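PRENDTON, 14 October 2022 – The food bank in Prendton will open on two evenings per week from the beginning of next month, the organization Fornis informed on Friday. Until now it was possible to collect food only in the morning hours.

Coordinator of the food bank Elaheh Ansari said that many families asked for the change, as parents who work in shifts could not come before noon.

"We had people who sent a neighbor or a grandmother to take the food for them. In the evening they can come by themselves and choose what they need," Ansari said.

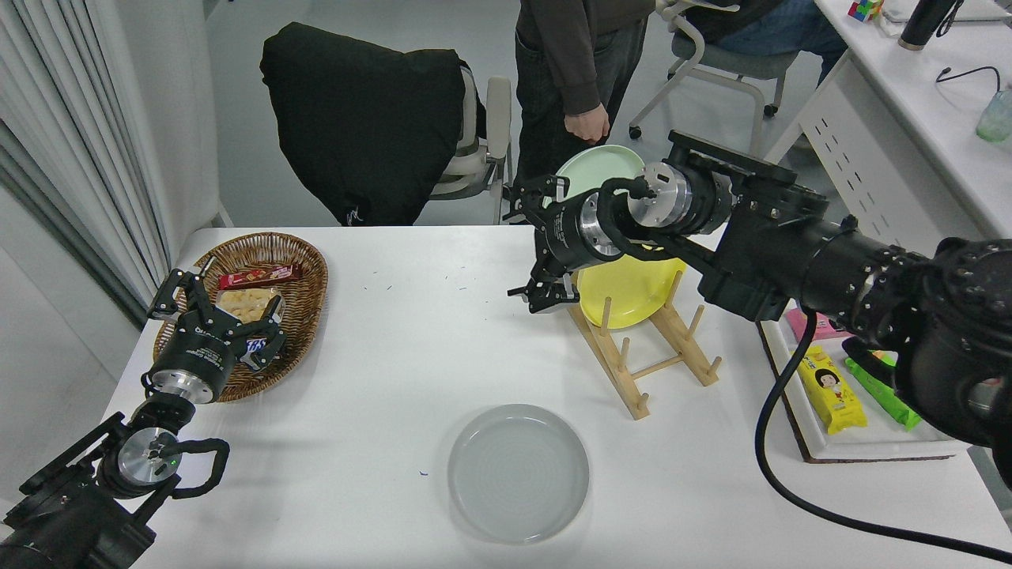
Packaged snacks in a woven basket.

From March until the end of September the food bank gave out 1,845 parcels, most of them with rice, oil, canned vegetables and milk. Snacks and sweets are given separately, and families with children can take them in addition to the parcel.

Ansari added that the largest need at this moment is for baby food and washing powder. Donations can be left at the Kireo bakery during its working hours, and larger amounts can be agreed by telephone with the office of Fornis.

Member of the town council Libor Čierny reminded that the town pays the rent of the storage room, and he announced that the same support is planned for next year. The council will vote on it together with the budget.

On the new evening dates the food bank will be open from 6 p.m., and registration in advance is not necessary.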